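Drilden Hand-Held Gripper: Set-up and Collection Guide
Section 4. Recording Demonstrations on Table Surfaces

4.1 Purpose of this section

This section sets out the procedure for recording table-top demonstrations with the Drilden hand-held gripper. It applies to all operators working under the Matdale study, in which policies trained on human demonstrations are compared across surfaces with different finishes. Operators should have completed Section 3 (Calibration) before proceeding.

The study treats each recording as one demonstration, or "episode". An episode begins with the fingers open and clear of any object, and ends when the object has been released and the fingers have opened again. Episodes that do not meet both conditions are excluded from training.

4.2 Before the session

1. Sign the session sheet and enter the surface code. Surface codes are listed in Appendix B.

2. Check that both fingers are seated and that the fixing screws are flush. A finger that moves when pressed sideways with the thumb must be refitted.

3. Wipe the camera lens with the cloth supplied. Do not use paper towel.

4. Open and close the gripper 10 times at an even speed. Confirm on the monitor that the width reading returns to the same value at each full opening.

5. Record one test episode and play it back in full. Both fingertips must remain in view throughout.

Caution: Do not adjust the camera mount once the test episode has been accepted. Any change to the mount requires a new calibration and a new session number.

4.3 Lighting and reflections

Varnished and polished surfaces return a bright patch of light to the camera, and the patch shifts as the gripper moves. Early work at the Kusville site attempted to remove reflections with screens and matt sprays. The practice was withdrawn in April, when Rogério Pimentel showed that policies trained on screened tables performed poorly on the same tables once the screens were taken away. Reflections are now kept in the data.

1. Leave room lighting as it would be in ordinary use. Blinds may be open or closed but must not be changed during an episode.

2. Set exposure to fixed. Automatic exposure darkens the fingers whenever a reflection enters the view.

3. Look at the test episode for areas of pure white. If the grain or texture of the surface can still be made out through the reflection, the exposure is acceptable. If it cannot, lower the exposure by one step and repeat the test.

Note: Shadows cast by the object or by the gripper are not a fault. They should not be reduced with additional lamps.

4.4 Recording an episode

1. Place the object within the marked working area described on the task card. Vary its position and angle from one episode to the next.

2. Hold the gripper with the fingers fully open. Start the recording and keep still until the tone sounds.

3. Approach the object at a steady pace. The object may enter the view from any side, and need not be wholly visible at the start of the approach.

4. Bring the fingers to either side of the object and close them in one movement. Avoid touching the surface with the fingertips. 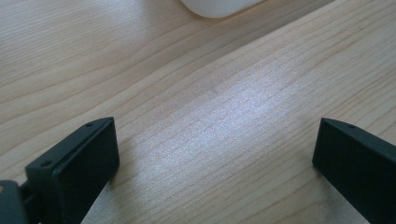
5. Carry the object to the target position, release it, and open the fingers fully before withdrawing.

6. Stop the recording and mark the episode as complete, failed or void. A failed grasp is to be marked as failed and retained. Void is reserved for interruptions and equipment faults.

Caution: If a fingertip strikes the table with force, stop and repeat steps 2 and 4 of Section 4.2 before recording further.

4.5 Number of episodes and surface split

The present data set holds 489 accepted episodes over 13 surfaces. Of these surfaces, 4 are held back for testing and must not be used for training under any circumstances. Operators assigned to a held-back surface will find this stated on the task card and should save their recordings to the separate test folder.

Surfaces with a strong grain pattern are listed as their own group in Appendix B. In the Meireles trials, policies trained only on plain surfaces tended to misjudge the approach height over grained wood. Adding grained surfaces to the training group reduced this error, and the remaining failures were mostly late closures of the fingers. Full results are given in the project report and are not repeated in this guide.

4.6 Closing the session

1. Copy all episodes to the project drive and compare the file count with the session sheet.

2. Enter any change of lighting, object or operator in the remarks column, with the time.

3. Return the gripper to its case with the fingers open.

Questions on this section should be sent to Qusai Nasrallah, who also approves requests for new surface codes. Requests should give the finish of the surface, its size and the room in which it will be used.

Section 4 last revised Dec 9, 2024. Continue to Section 5, Checking and Labelling Episodes.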